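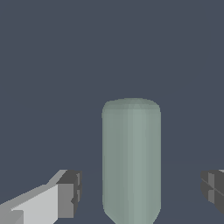
Saltano suspends gripper update after force-limit fault

25 Aug 2019

Saltano has withdrawn a control update for its parallel-jaw grippers after simulation testing at its Zorthorpe site found that the software could ignore the upper limit set for closing force.

The fault was recorded in 22 of 1407 simulated picks. In each case the controller accepted the limit entered by the operator, then returned to a factory value when the arm was paused and restarted. No warning was shown on the operator panel. The company said that no injuries had been reported and that no customer equipment was known to have been damaged.

The trials use a plain green test piece, which the arm must grip from either side and lift clear before the force readings are checked against the limit.
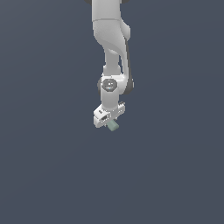
Advice to operators

The update, issued under the name Rendeo, had been installed at 57 customer sites before it was withdrawn. Operators at those sites have been asked to go back to the previous version and to keep staff outside the guarded area during any restart. Sites that cannot do so at once should enter the force limit again after every pause and confirm it before work resumes.

Maribel Carhuamaca, head of product safety, said the company regretted the disruption. "The limit is a safety setting and must survive a restart. We will not release the update again until that has been shown," she said.

A corrected version will have to complete 1000 consecutive simulated picks without a fault, followed by trials on physical arms at the Mosquera plant. Brayan Betancur, who leads the control software team, said a release was not expected before November.

Customers will be contacted in writing when the physical trials are complete.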